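Dilek Güler answers the door of the Drandthorpe workshop with a screwdriver behind one ear and asks if I mind talking while she works. I don't mind at all, though it does mean half my notes are about cable ties. She shares the place with Bogumił Kurek, who has the bench by the window and a much better chair, and for two winters now the pair of them have been building a robot arm that can tidy up small things on a table.

"It started in my spare room," she says. "The first one could lift 89 grams and then it sort of bowed at you. Lovely manners, no use at all." The version they run now is a second-hand arm with a gripper of their own on the end, and she's spent £300 on it since April (she'd like it noted that Bogumił's share went on the wrong motors).

I ask why metal fingers, when so many home builds seem to use printed plastic ones. "Plastic bends just when you want it to pinch," she says. "With metal you can come down close to something little and the tips stay where you put them." The small camera down at the wrist was her idea too, and she's very fond of it – she says it changed how she thinks about the whole job, as she stopped planning from her own side of the table.
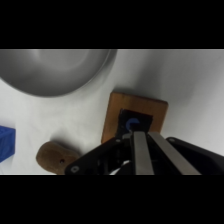 Her favourite jobs are the fiddly ones. Big blocks bore her! Give her a small curved thing against a dark background, on a board that isn't quite straight, and she'll happily stay until 8 in the evening. "Bogumił sets the table out and I'm not allowed to neaten it," she says. "I do get told off."

From the window Bogumił calls out that she moved a bowl once and he lost a whole afternoon's readings. She waves this away, then admits it's true.

What about the software? "Mine, mostly, and it's ugly," she says. Telma Farías, who rents the corner with the lathe, has offered to rewrite the part that closes the fingers, and Dilek is thinking about it. She wants to get the wrist cabling sorted first.

I stayed for a second cup of tea and she was still hunting for the right screws when I left.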